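How to Clean and Reset a Wooden Play Kitchen

Posted Nov 27, 2023

A play kitchen gets handled as much as a real one and cleaned a lot less. The whole job takes under an hour, and most of that is waiting for things to dry. These steps are for a small wooden play kitchen with a sealed or laminated top. If yours is bare wood, skip the soap and use a barely damp cloth only.

What you need

Two microfiber cloths, one for washing and one for drying
A bowl of warm water, roughly 500 ml
Dish soap, 2 drops
White vinegar
An old soft toothbrush
A dry towel to lay things out on
A small screwdriver

Step 1. Clear everything off

Take out every piece, including what has been pushed to the back of the oven and under the sink basin. Sort by material as you go: metal pans and bowls together, utensils with plastic or rubber handles together, felt and plush food in its own pile. Cardboard boxes and paper labels stay away from the water.

Throw out anything cracked. A split plastic cup will pinch fingers and can't be fixed in a way that lasts.

Step 2. Wash the metal pieces

Small stainless steel pans can be washed like any other dish. Use the toothbrush around the rivets and where the handles meet the side, where old play dough collects. Rinse and dry right away or you will get water spots. If spots are already there, wipe with a little vinegar on a cloth, rinse again and dry.

Check that the wire handles are tight. A handle that swings a little is fine. If it pulls away from the rivet, retire the pan.

Step 3. Wash the utensils

Forks and spoons with ribbed handles need the toothbrush too. Run it along the grooves, then across them. Don't leave these soaking. Water works its way in where the metal enters the handle and comes out brown a week later. Shake them, wipe them, and stand them handle up on the towel.

Step 4. Spot clean the soft food

Felt and fuzzy pieces should not go in the washing machine unless the tag says so. The glue lets go and the trim comes off. Dab with a damp cloth and one drop of soap, dab again with plain water, and press in a dry towel. Leave them until they are dry all the way through. Thick ones may need overnight.

Step 5. Wipe down the counter

Wring the cloth out hard before it touches the wood. Wipe with the grain, then go over it with the dry cloth. Do the front edge last. If yours has a clear rim, use a cloth with plain water and no vinegar, and dry it in one direction to keep streaks down. Tighten any screws along the edge while you are there, but stop when they are snug.

For crayon, rub with a bit of baking soda on a damp fingertip. For sticker residue, cooking oil left on for 4 minutes usually loosens it. Wash the oil off with the soapy water.

Step 6. Put back less than you took out

Leave only a few things on the counter and store the rest. We keep 8 pieces in the kitchen at a time and swap them when interest drops. A folded cloth on one side, a pan on the other and the fork in between is enough to start a game.
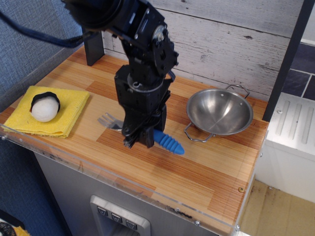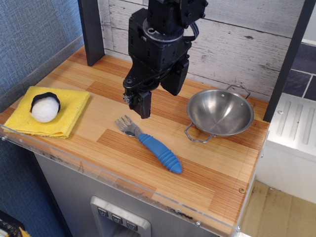 Yellow cloth on the left, steel pan on the right, blue-handled fork in the middle.

Fold the cloth into a square small enough to sit on the counter without hanging far over the front. A larger one gets pulled down along with everything on it. Heavier pieces go toward the wall.

Step 7. Store the extras

Shallow bins work better than deep ones. Label the end that faces out. Metal in one bin, soft food in another, and make sure the soft food is dry before the lid goes on.

How often

A quick wipe of the counter once a week is plenty at home. In a classroom or playroom with a lot of children, do the counter and utensils daily. We do the full version in March and again before the winter holidays, when new pieces tend to show up and the old ones need sorting anyway.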